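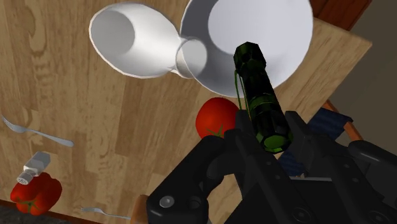
Requester reports that the dishwasher finishes the full cycle but leaves the top rack gritty, and that it has been doing this since the end of October. The bottom rack is fine. Rinse aid is full, salt does not apply on this model, and changing detergent made no difference.

Reading time: 3 min

Unit: Delto built-in, staff kitchen, Brestbridge second floor
Status: Closed
Priority: Low, raised to normal after second report

Entry 1
Checked the filter first. Pulled the bottom rack, turned the filter to the left and lifted it out. It was dirty but not blocked. There was a paper label stuck to the mesh and some rice under the coarse screen. Washed it with a soft brush and put it back. Made sure it locked, because an unlocked filter lets grit past it and straight into the spray arms. Ran the normal program with a part load. Top rack was still gritty, mostly on the insides of cups.

Entry 2
Hot water at the kitchen sink was slow to warm up. Ran the tap until it was hot, then started the machine. No change in the result. Asked the front desk to keep running the tap first anyway until this is sorted out.

Detergent door opens when it should. The cup was empty at the end of the cycle with no caked powder left in it.

Entry 3
Requester added a comment: the noise is different from before. It used to be an even swishing and now there is a gap in it. Asked when the gap comes. Answer was during the main wash, not during the drain.

Took off the upper spray arm. The nut is plastic and turns clockwise to come off, which is the opposite of what the sheet taped inside the cabinet says. Someone should correct the sheet. Several of the spray holes were plugged with what looked like scale and bits of label. Cleared them with a toothpick and flushed the arm under the tap until water came out of every hole. Soaked it in white vinegar over lunch. Refitted it and spun it by hand. It turned freely with the rack empty.

Ran a full load. Better, but the back row was still bad.

Entry 4
Looked at the loading. A tall jug in the lower rack was stopping the upper arm about a third of the way around. That accounts for the gap in the noise. Moved the jug to the side and ran it again. The noise was even and the back row came out clean except for two cups that had been nested together.

Entry 5
Requester reopened the ticket. Top rack good for several loads, then gritty again. Jug was not in the machine.

Checked the feed tube at the back of the upper rack. The rack on this model has two height settings, and it had been raised on one side only. With the rack sitting crooked, the tube does not seat in the port on the back wall and most of the water runs down the wall without reaching the arm. Dropped the left side to match the right. The clip on that side is worn and can jump up a notch if the rack is pushed in hard.

Entry 6
Ordered a clip set from Grumora, part ending in 191. They list it for the Tokarz rack as well, and the two look the same. Delivery was quoted as 6 working days. Until then the rack stays in the low position with a cable tie around the clip. Large plates will still fit underneath if they lean back.

Entry 7
Clip set arrived. Fitted both sides so they wear evenly. Removed the cable tie. Pushed the rack in and out with a full load and the height did not shift. Ran the 60 degree program, then the normal one. Both loads clean, including the back row.

Cause: upper rack crooked from a worn height clip, so the feed tube was not seated. Plugged spray holes and the jug made it worse.

Fix: spray arm cleaned, clips replaced, tall items moved to the side of the lower rack.

Follow-up: clean the filter every month. If the grit comes back, check that the rack is level before taking anything apart. The old clips are in the drawer under the microwave in case the right-hand one is ever needed, as it was still good.

Requester confirmed after a week of normal use. Closing.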